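Before the gripper goes down

In the Clindon repair hall, the most important rule fits on one sheet of paper. No robot may move above an open computer until a person has checked where the memory and the processor were.

Danylo Maksymiv wrote the sheet in April, together with two colleagues from Mastov. The first draft had 223 points. "People did not read it," he says. "Now we have three, and they are read."

The points concern speed, height and the socket pins - the last one caused the longest discussion. A bent pin can make the whole board worthless, so the fingers must stop well above it and wait for a second confirmation. 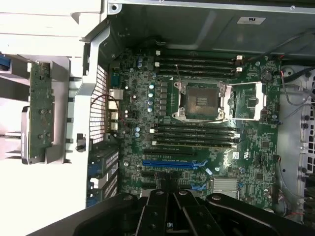

Gripper above an open Dell tower with an empty processor socket.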